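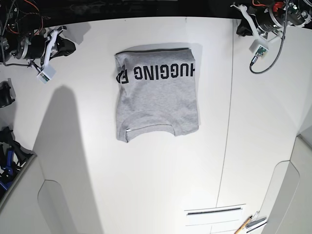
Jernwood Battlefield Reading Room: Frequently Asked Questions

Using the collection

Who may use the reading room?
Any visitor aged 16 or over with a reader's card. Cards are issued at the front desk on presentation of photo identification and remain valid for 2 years. Younger readers must be accompanied by a cardholder at the same table.

Is an appointment required?
Appointments are required for manuscripts, oversize maps and glass negatives. Printed regimental histories, published rosters and microfilm are available without one. Requests for appointments should name the box numbers wanted.

What does the collection contain?
3,492 cataloged items relating to the fighting at Jernwood and along the Flindulier road. Most are letters, muster rolls, quartermaster returns and survey maps. Objects such as buttons, shot and harness fittings are held by the museum and are not served in the reading room.

How do I cite an item?
Give the collection name, box, folder and item number, in that order. Example: Laaksonen Papers, box 63, folder 2. Items photographed before the present numbering was adopted may carry an older stamp in red ink. Do not cite the red number.

May I take photographs?
Handheld photography without flash is permitted for private study. Tripods, scanners and selfie sticks are not. Publication requires a signed permission form, one form per item.

Which writing materials are allowed?
Pencil, laptop or tablet. Pens of any kind stay in the lockers with coats, bags, food and drink.

Finding a soldier

Can staff search for an ancestor?
Staff will check the name index and report whether an entry exists. Longer searches are the responsibility of the reader. Have the state, regiment and company ready if known. A surname alone often returns several men, and the index does not distinguish between them.

Why is a name spelled differently in two rolls?
Company clerks wrote names as they heard them. The index preserves each spelling as found and cross-references variants only where a second document supports the match.

Does the index include the wounded?
It includes men listed in the Hodus field hospital register. The register begins on the second day of the fighting and lacks its final pages. Absence from it is not evidence that a man was unhurt.

Walks and markers

Where do the guided walks start?
At the flagpole beside the visitor center. The Ridge Walk leaves at 10 a.m. and the Hospital Walk at 2 p.m. Neither runs from November until the end of March.

How difficult is the Ridge Walk?
The route is unpaved, with one steep section below the artillery position. It is not suitable for wheelchairs or strollers. The Hospital Walk follows a paved lane throughout.

How many markers are on the field?
71, including the boundary stones. The printed map omits the boundary stones and uses its own numbering, so marker numbers on the map do not match those in the reading room survey.

May I make rubbings of inscriptions?
No. Transcripts of all inscriptions are kept in the binder at the front desk and may be copied on request.

Are metal detectors permitted?
No. Possession of one on the field is an offense, whether or not it is switched on. Objects found on the surface should be left in place and reported to the front desk with the number of the nearest marker.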